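Stop Deleting Rows From Your Database

I look after a handful of databases, the biggest of them for an order system called Kedska. My opinion on deletes has hardened over the years: in a business database, an ordinary user's action should almost never remove a row. Mark it as inactive, stamp it with a time, and move on.

The usual objection is space. At Skudby we measured it. The orders database had 439 tables, and only 6 of them grew fast enough for anyone to care. The rest could have kept every row ever written and still fit on an old laptop. 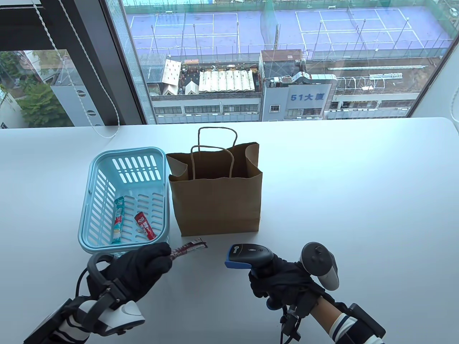 What about queries that forget to filter out the inactive rows? Put a view over the table and give the application rights to the view only. The filter then lives in one place, and a new developer can't forget it.

Foreign keys are the stronger argument for me. Delete a customer and you have to decide what happens to the invoices. Cascade the delete and they vanish. Set the key to null and you have invoices that belong to no one. I once spent most of April putting back almost 3000 invoice lines from a backup after a cascade did exactly what it had been told to do. 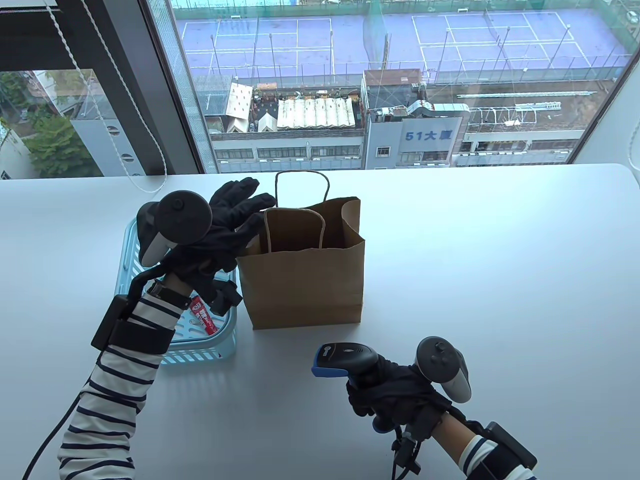 Ruiz-Ortega wrote to me that this only moves the problem, as unique indexes start failing when someone re-creates a record with the same code. Fair point. A filtered unique index on the active rows takes care of it, if your server supports one. If it doesn't, add the end date to the key and pick a fixed value for open rows - nulls will behave differently from one product to the next.

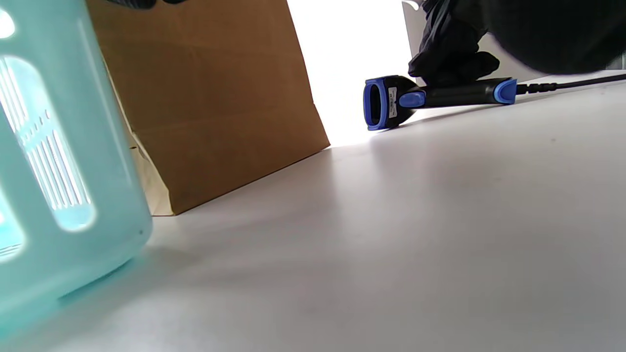 When a real delete is right

Personal data that you are required to erase has to go, and a flag won't do. Staging tables can be emptied every night. Session records too. With Sirov, our import tool, we keep staging data for 5 days and then truncate it.

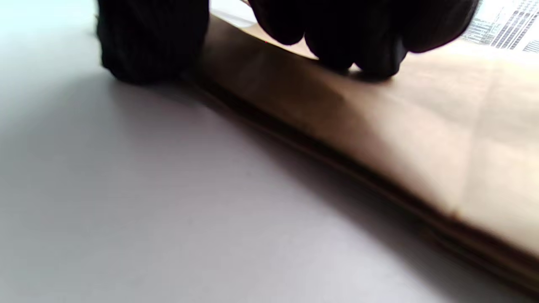

Even then I want the delete to run from a scheduled job, in small batches, with a log table that records the table name, the date range and the row count. The application's own login shouldn't have delete rights at all. Take them away on a test server first and see what breaks. At our shop it was two reports and a cleanup script that was still running every night at 2 a.m.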